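The letter from Pilia reached Skirel in April, a little before eight in the morning, and by nine the chairman had read it twice and gone to stand at the window.

Pilia owned six per cent of the company and wanted two seats. It said so in the first line. The next four pages were about the price paid for Grakska, the pension money and the car park lease.

"They've got the lease wrong," said the finance director.

"Have they got the rest wrong?"

She turned back a page. "No."
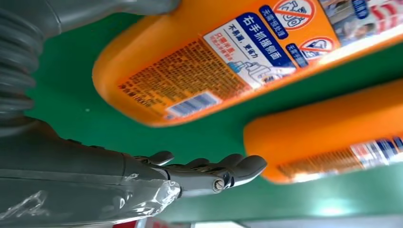
They met at Baptiste, the bank, because it was halfway. Pilia's man had brought his own sandwiches. He laid out his terms while he unwrapped them: two directors, Grakska sold by the autumn, 80 jobs gone from head office.

"Sixty," said the chairman.

"I haven't finished."

"One director. Sixty jobs. We keep Grakska another year."

The man ate for a bit. He had started on the shop floor of a carpet firm and still looked at the floor of any room he came into.

"And you?" he said.

The chairman had expected this later, after the coffee. He had a speech for it, written on the train, and it stayed in his jacket.

"I'd go at the annual meeting," he said.

The finance director wrote it down, then the time next to it, and asked if somebody could open the door.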